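Simulated arm knocks the target off the dresser before it ever closes on it
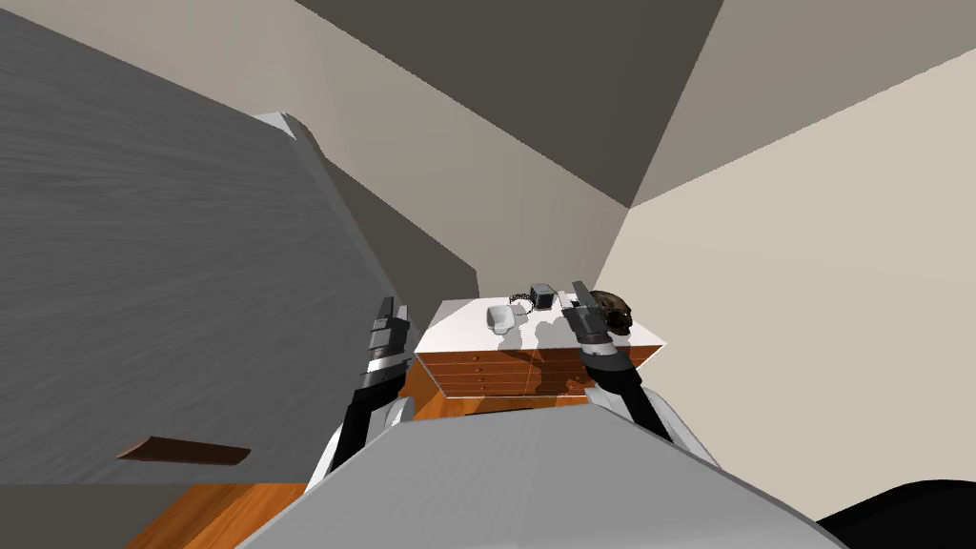

Bedroom task, right gripper next to the skull.

Asked in Student Projects, Simulation

I'm on a high school robotics team and we entered the Wulby simulation league this year, having decided that a contest with no hardware would be cheaper and less stressful. One of those was correct.

The task is tidying a bedroom. The robot has two arms with grippers, and it has to pick things off the top of a low chest of drawers and put them away. Ours has a mug, a skull, a little dark box and a coil of chain or cable. We're running it in Plirau with the stock controller and our own grasp planner, a grand name for a long if statement.

The mug is fine and the box is mostly fine. The skull is the problem. The right gripper comes in over the dresser top, lines up just to the left of the skull, moves sideways to get the fingers around it, and shoves it off the front right corner. Out of 100 attempts overnight we got 26 clean grasps. The rest went on the floor, except for a few where the skull left the room through the wall, which I assume is a separate question.

Things we tried:

Closing the gripper slower. It now knocks the skull off slower.

Raising friction on the dresser top. This helped until the mug also became impossible to move.

Spawning the skull further from the corner. Works great, and is against the rules, because the league picks the positions.

The left arm does nothing during all this. It stands at the other end of the dresser with its fingers up. Is there a standard way to do this grasp, or should we be writing an apology to our mentor? Submissions close at the end of May.

3 answers

Accepted answer, 14 votes

You're approaching from the side with the palm too low. A skull is a round thing with holes in it, so the first finger to touch it hits a slope and pushes. Put a pre-grasp pose straight above the object, open the fingers all the way, rotate the wrist so they come down on either side of the narrow direction, and then descend. No sideways motion below the height of the tallest object.

Also check your collision mesh. If I remember right, Plirau wraps imported objects in a convex hull unless you tell it otherwise, so the eye sockets you see don't exist as far as the physics cares, and the skull is a bit fatter than it looks. Turn on the collision overlay and you'll probably find your finger "touching" it while there's still daylight in between. Switch to convex decomposition. It costs some speed, but you only need it on that one object. I'd leave the mug alone if it's working.

Put your friction back where it was. Please.

The wall thing is usually the timestep. Two bodies overlap, the solver panics, and out it goes. Halve the step and see if it stops.

Comment from asker: Overlay on, and yes, the skull has been wearing an invisible helmet this whole time. Top-down approach gets us a lot further. It still slips on the lift sometimes. Nobody on the team will admit to having set the gripper force to 900, so I've set it to something else.

Comment: 900 what?

Comment from asker: We didn't get that far.

Answer, 5 votes

The above is right, but you have a second arm and you should use it. Bring the left gripper across, closed, and park it as a fence at the front edge before the right one comes down. If the skull gets bumped it hits the fence and stays on the dresser. My old club did this on the Nodano course with a slippery bottle and it was ugly – it also scored.

Watch out for the two arms reaching for the same spot. You'll need to turn on arm-to-arm collision checking in the planner, and then wait, because everything takes longer to plan. And you'll have to clear a path past the mug, or you'll trade one problem for a broader selection of problems.

Answer, 0 votes

Have you tried reinstalling? We had a similar issue with Bañez and reinstalling fixed it. Ours was a drone though

Comment: How similar?

Comment: It also fell off a table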